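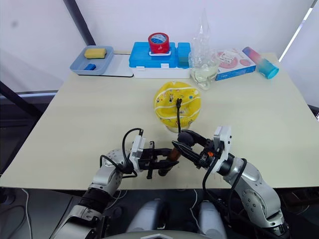 4.3 Comparing gripper fingers on a two-arm bench

Use this procedure to compare the standard fingers with the Flokura angled set before you commit a Loresach controller profile to either. Allow 43 minutes per set, including the warm-up.

Before you start

Both arms must be homed and the head camera calibrated. Leave the props on the table between runs. A cluttered back edge is part of the test, and clearing it will change the grasp planner's results.

CAUTION: Keep hands and sleeves clear of the space between the grippers whenever the status light is green. The arms do not stop on contact in shared-hold mode.

Steps

1. Fit the same finger set to both arms. Tighten the mount screws in a cross pattern.

2. Open Bara and select Grippers, then Trial, then Shared Hold.

3. Set the grip force to 13 N on each side.

4. Place the test piece near the front edge of the table, within reach of both arms.

5. Press Run. The arms close on the piece together and lift it just above the surface.

6. Let the hold run for 2 minutes. Watch the force trace for each arm. The colour changes to amber if one side is carrying more of the load.

7. Press Release and save the log with the finger set in the file name.

8. Change the fingers and repeat from step 2.

Note: Van Loon fingers need the longer bracket. Enter the new tool centre under Offsets or the grippers will meet short of the piece.

Note: Wrist cables should hang in an open loop. If a cable pulls tight at full rotation, re-route it and start the trial again.

Logs are limited to 400 entries. Export older runs before starting a new series, as Bara overwrites the earliest entry without a prompt.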